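Parish News > Minutes

Cavdale Tenants' Association: Minutes, December
Posted Wednesday by the Secretary

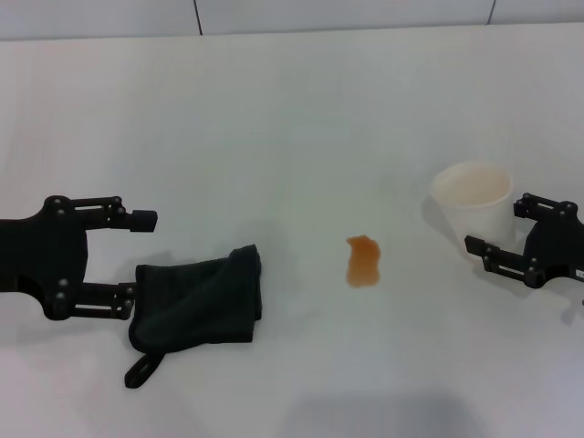 White tabletop with a cloth on it.

Opened 7:10 p.m. November minutes passed with one correction: the landlord "said he would look at" the boiler. He did not promise to fix it.

Heating. Undico's letter claims the new meters will save each household $120 a year. No workings attached. Members asked what winter that was based on and got no answer from the Undico rep, who left early. Agreed to ask again in writing.

Laundry room. Quote from Awad for new floor drains, $3,036. Last year's quote for the same drains was $960. The difference is put down to "site conditions." Not accepted. Second quote to be sought in Wusatden.

Dues. Proposal to raise dues by 50 cents a month. Several members doubted it would cover the postage. Carried anyway.

Bike rack. Still on order, we are told.

Closed 8:25 p.m.

4 comments | 2 shares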